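Budgeting for one arm cell: notes before the order goes in

4 January 2023

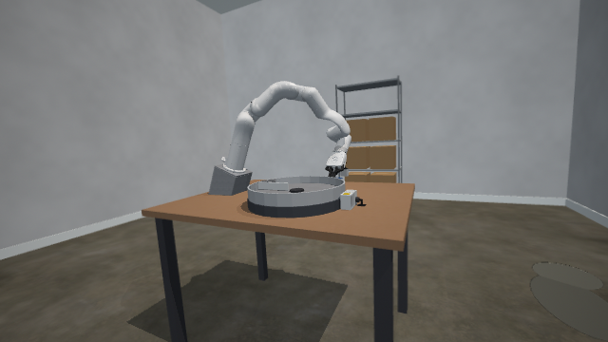 I have been putting off the spending plan for the small parts bench since the fall, mostly on account of the gripper question. The gripper question is now settled, so the plan is below, with the reasoning where I still have it.

The job is small. Flat, dark rubber pads have to be picked out of a round tray and placed in a fixture. The pads are light and they don't roll. A person can do it without thinking, and at Nenholm a person currently does, which is why the budget is tight. The cell has to pay for itself out of one shift of light handling work, and no other job is lined up for it.

Before asking for quotes I built the layout in simulation. Homa Sharifi wanted to skip this and tape the outline on the shop floor. Tape would have told us the table fits in the room, and we knew that already. The simulation told us how much height the arm needs when it folds over the top and comes down on the tray with the fingers vertical. With the base at the left end of the table, the elbow goes a lot higher than the data sheet drawing suggests. I had penciled in a low overhead light rail from Stovia. That line has been deleted.

The second result was about reach. With a straight-down approach, the far side of the tray rim is the awkward spot. The fingers have to clear the wall before they can close on anything lying near it. We can buy a longer arm, move the base, or buy a shallower tray. The tray is the cheapest of these by a wide margin, so I am pricing trays.

Now the money. Two items make up most of it.

Gripper, two-finger electric, with mounting plate and cable: $2565. This is the Usine quote. Hassanpour came in lower, but their price left out the plate and the cable, and the lead time ran to April. I asked twice whether the finger pads were included and got two different answers.

Table, base plate, anchoring and wiring: $3719. People underrate this line. A wooden top on slim legs is fine in a simulator, where the table has no flex unless you give it some. In the shop the arm will stop hard at the end of each move and the table will answer. I have specified a steel frame with a thick top, and a plate under the base that spreads the load past the bolts. If something has to be cut, I would rather lose the spare fingers than the plate.

The arm itself is not in this budget. It comes off a lease that Forough Zamani negotiated for the other building, and it moves over when that line shuts down. I am assuming the controller moves with it. I have asked for this in writing and will not order the gripper until I have it, as the connector depends on the controller version.

Small items, not yet priced:

Trays, 3, so that one can be loaded while one is in use and one is being cleaned
Cable chain or clips along the forearm
A stop switch within reach of the person loading
Feet for the table that can be leveled on bare concrete
A light-colored tray liner, if the trays we buy turn out to be dark

The liner is on the list for the camera. Dark pads on a pale floor are easy to find, and dark pads on a dark floor need better lighting and more of my time. My time is charged to this job, so a liner is a good buy.

I left out a fence. The arm is rated for shared space at low speed, and the cycle time we need is slow enough to stay there. The risk review may disagree, and then the number changes and so does the floor area. Homa has the review form and is filling in the speeds from the simulation log. I still owe her the weight of the fingers.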